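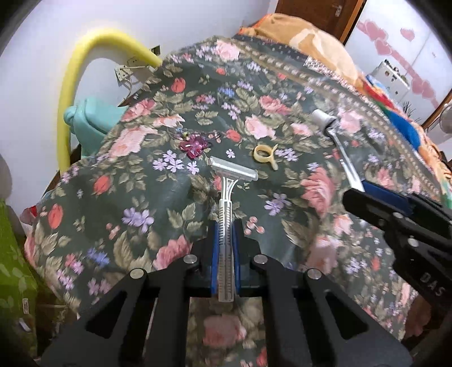 Call for Participants: Working Group on Good Practice for Hand-Held Gripper Work

Cekex is forming a working group to revise its good practice rules for hand-held gripper work on household tabletops. Places are open to operators, safety reviewers and technical writers. The current rules were written for bench fixtures and do not cover domestic rooms adequately.

Scope

The group will review draft clauses on the following:

- handling of objects with blades or points, including disposable razors, and when a guard must stay fitted
- inspection and replacement of fingertip pads
- two grippers working over one table, including minimum separation and right of way
- patterned and glossy table coverings
- cables and power outlets near the work area
- wording of stop conditions and incident notes

Bañuelos will supply the existing rule text. Drorach will run the practical trials, in which each draft clause is applied by operators who have not seen it before.

Requirements

Applicants must have logged at least 30 hours with a hand-held gripper or have equivalent experience in reviewing machine safety procedures. Familiarity with risk assessment is expected. Programming skill is not required. Applicants must be 18 or older.

Commitment

The work starts in January and lasts 8 weeks. Meetings are held remotely at 4 p.m. Written comments on each draft are due before the meeting at which it is discussed - late comments move to the next draft. Trial attendance is optional for writers and mandatory for operators. Travel to trials is reimbursed.

How to apply

Send a one-page statement through the Skusik portal, naming the clauses you wish to work on. Attach one procedure you have written or revised, with confidential material removed. Employer consent is needed if you apply on behalf of a firm.

Comments

gripline: Does time on a fixed arm count toward the hours?

Cekex: No, but list it. It can support an application under the review route.

padwear2: Please define "worn" for the pads. Our site has three versions of it.

m_torque: Is the old rule text available before applying?

Cekex: On the portal, under Drafts.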